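Workshop & Automation > Buying Advice
Reading time: 3 minutes

Arm budget for a small shop, am I mad?

ntombi_m
Right, I need some sense talked into me. I run Durnonwood (we do home bits and gifts) and I've finally got the go-ahead from myself to buy a little arm for shelf picking. Quotes so far are 1331 for the Henach and 1821 for the Montoya, both without a gripper, which feels a bit cheeky! My heart says Henach and spend the difference on grippers. Anyone running either?

pipkin_bolts
Had the Henach since March. It's fine. Budget for a proper stand though, mine wobbled like a jelly on the old bench and I ended up paying for steel legs I hadn't planned on.

SiphoModise
I'd go the other way and get the Montoya. The cheaper one looks cheap until you've bought the cable kit, the stand and the spare fingers, and by then you've spent the same and got the worse arm. Ask me how I know.

pipkin_bolts
Bit harsh, Sipho. Mine came with the cables.

SiphoModise
Then they've changed the box, fair enough. I still wouldn't buy it for anything fragile.

gretel_on_tour
Why buy anything yet? Try it in simulation first. Gretero do a monthly licence and you can stop after one month if it's rubbish. Cost me less than the postage on an arm.

ntombi_m
Ha, I'm already in there, been at it for 4 evenings! I've been mocking up my rooms, plain beige and turquoise to start with, and dropping in little dark round pots with a white top and a thin stick coming up out of the middle. Small awkward things like that are what worry me, money-wise.

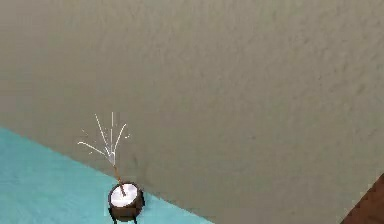 So do I price for one decent gripper or 3 cheap ones with different fingers? I can't see a wide pair of jaws being gentle with anything skinny, and I don't want to find that out after the invoice. My plan was to put a third of the pot aside for grippers and breakages, but that knocks the Montoya out completely.

SiphoModise
One decent one. Swapping fingers all day gets old fast.

gretel_on_tour
Disagree, get the cheap ones and see which you keep reaching for. And stay on the monthly licence until you know!

ntombi_m
Ok, another month of sim it is, and I'll ask Henach what's in the box these days. Will post the reply when I get it.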